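How to budget for a two-arm cell without getting caught out

Quick write-up, as I've been asked for this twice now and keep digging out the same email. It covers a small bench cell, two arms on a shared rail, walls round it, nothing industrial. If you're buying for a production line, go elsewhere.

Before you start

Have these to hand:
A one-line statement of the job. What gets picked up, what gets passed over, where it ends up.
The size of the bench or floor space, measured by you. Not off the old plan.
Whoever signs for spending. Ours is Joris Bakker and he wants one page, no more.

Step 1. Write down the job, then the reach

Everyone starts with the arm catalogue. Don't. Draw the floor of the cell on a bit of card at full size and mark where things get handed from one arm to the other. That spot has to be comfortable for both arms, with the elbows still bent a bit. Full stretch on a spec sheet is no use to you, they sag and shake out there.

Ours was going to be two arms on separate stands. Changed to a single rail after the card drawing. Cheaper, and the spacing can be altered later.

Step 2. Split the budget into 3 pots

Pot one, arms and grippers. Pot two, everything they're fixed to and sit inside. Pot three, bits.

Pot two is the one people forget. Rail, mounting plates, aluminium posts, wall panels, floor. Get a proper quote for the lot. We had one from Martens and one from Pultance, and the second had left out the corner brackets and didn't say so. Read the parts list line by line.

Pot three is cable conduit, zip ties, spare boards, connectors, hooks, baskets, screws. Looks like nothing. Put 30 per cent of pot two in there and don't let anybody trim it. 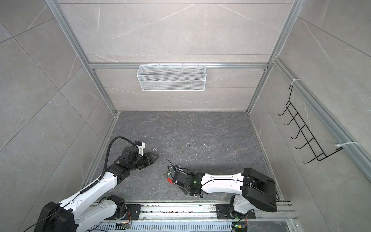
Step 3. Price the grippers seperately

Ask for the arm without the gripper, then the gripper on its own. Some sellers bundle them and the bundle is worse. Also ask what jaws cost as spares, as jaws are what you'll go through. One full spare set per arm, ordered on day one with the rest. Waiting on jaws from abroad stops everything.

Bring your own objects if you get to a demo. Small ones especially. A gripper that's lovely on a big foam block may be useless on something the size of a bottle top.

Step 4. Walls and floor

Go for plain, hard, wipeable. Vinyl or tile-effect is fine if it's stuck down flat. Get a sample first and stand a lamp over it, shiny panels throw glare and you'll hate them. Allow for a second sheet of each in case of a bad cut. We needed it.

Leave the beams reachable from outside so you can hang storage on them later. Storage is pennies, drilling in a finished cell is a whole afternoon.

Step 5. Cables

Measure each run with the arm in its worst position, then add more than 200 mm. Conduit needs a loop big enough that it never pulls tight. If the seller quotes a fixed cable length, ask what the longer one costs and just get it.

Check where the small control boards will go too. Down by the bases is handy for wiring but bits fall on them, so price a cover.

Step 6. Delivery and the dull stuff

Ask about:
Lead time on the rail, seperate from the arms. Cerkov gave us one date for both and only half of it was true.
Who pays if an arm goes back for repair. Both directions.
Power. Two arms, lights and a PC on one extension lead is not a plan.
Training. Dalis put in a morning for free once Zakhar Nazarenko asked for it. Always ask.

Rail first, arms second, if you can stagger it. You want the frame square and bolted down before anything heavy goes on it.

Step 7. The one-pager

Total at the top. Three pots under it. Then running costs for the first year: jaws, cables, cleaning things, a few hours a month of someone tightening bolts. Then what happens if you only get half the money. For us that was one arm on the full length rail, with the second plate left empty until the next round. Worth having ready, it's the first thing Joris asked.

Send it before Thursday if your finance people meet on a Friday like ours do. They don't read anything that turns up on the morning.

Will add the spreadsheet when I've tidied the tabs.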